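Small Open Box

A small open box is a little container with four walls, a bottom and no lid, usually made of paperboard and usually short enough to stand on a desk without getting in anybody's way. I've been writing the box pages on this site for a while now, and this is the one I get the most mail over, so I've tried to put everything I know in one place (the lidded kinds have their own page, and so do drawers).

Names

People call these trays, tubs, bins, cups and caddies, and I don't think any of those is wrong. I stick to "open box" when the walls are straight and the corners are square. Once the walls lean outward I call it a tray, even if it's deep. Santosh Bajpai, who wrote the older version of this article, drew the line by height instead: anything lower than it was wide was a tray to him. We argued over that for most of June and ended up leaving both rules in. Mine comes first because I'm the one typing!

How they're made

Most begin as a flat blank, cut and creased, then folded up and glued along one side seam. The bottom is either glued too or made of flaps that tuck into each other. If you flatten one carefully you can see the whole plan of it, and I'd really recommend doing that at least once with a box you don't care about. Run a butter knife down the glued seam, slowly, and it usually lets go without tearing.

Plenty of the nicer ones are two-layered. There's a plain board inside, often white, and a colored or textured paper wrapped around the outside. Where the two meet at the top you may get a thin pale line along the rim. Some makers fold the wrap over and down into the box to hide it. I like seeing the line, myself, and it's a handy clue to how the thing was put together.

The texture is sometimes pressed into the paper and sometimes only printed. Drag a fingernail across it and you'll know. Ribbed and lined papers hide scuffs a lot better than smooth ones do, and they give your fingers something to hold.

Color

White, gray and brown are what you'll mostly find. Yellow turns up more than you'd expect, all the way from lemon to a deep mustard, and it's my favorite on a work table because I can find it again. A pale interior is a real help too, whatever the outside looks like. I once kept brass screws in a box with a dark lining and spent half my life tipping it toward the window.

The Vimholm pattern

Regular readers know I have a soft spot for Vimholm, a small box shop that sold its open boxes in flat packs. The first run was 2,000 blanks, and the second was 4,000, with a slightly taller wall and a better bottom. Of the second run, 880 were wrapped in yellow. Uibo made a near copy with a tuck bottom that I've never gotten to sit level. Dellasach did a heavier one for stationery stores, and that's the one to look for if you want to keep coins in it. The Fullero catalog lists the pattern as number 494, if you're hunting for an old one.

Standing and tipping

A tall narrow box with nothing in it falls over if you breathe on it. Put a few coins under a circle of felt in the bottom and it behaves. The surface matters as well. Loose sheets of paper slide, and where two sheets overlap there's a tiny step that can catch the bottom edge of a box being pushed along. I tape my sheets down at the corners (masking tape, the cheap stuff) and smooth the overlaps flat with the side of my hand.

Care

Dust them with a dry brush. Water makes the wrap bubble, and then you've got a bubbly box forever. A split corner can be fixed with white glue and a clothespin, left overnight. Rims go first, mostly from being picked up by one wall, so pinch two opposite sides when you lift.

Still missing from this page

I'd love measurements of the first Vimholm run, and I still don't have a good account of how the Dellasach bottom was glued. If you've got one that has already come apart, please write in before you throw it out. The page was last gone over on 2 November 2024, when I fixed the bit on tuck bottoms and took out a paragraph on matchboxes that belonged somewhere else.

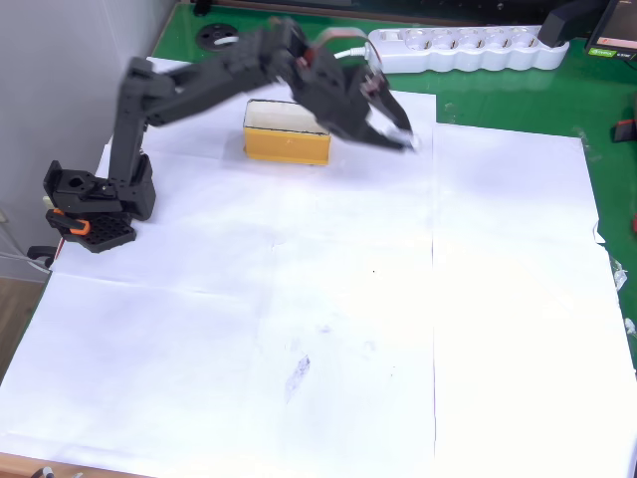

The matchbox paragraph is going onto the sliding box page as soon as I've checked the part on sleeves, and I'll move the letters that came in with it over there too.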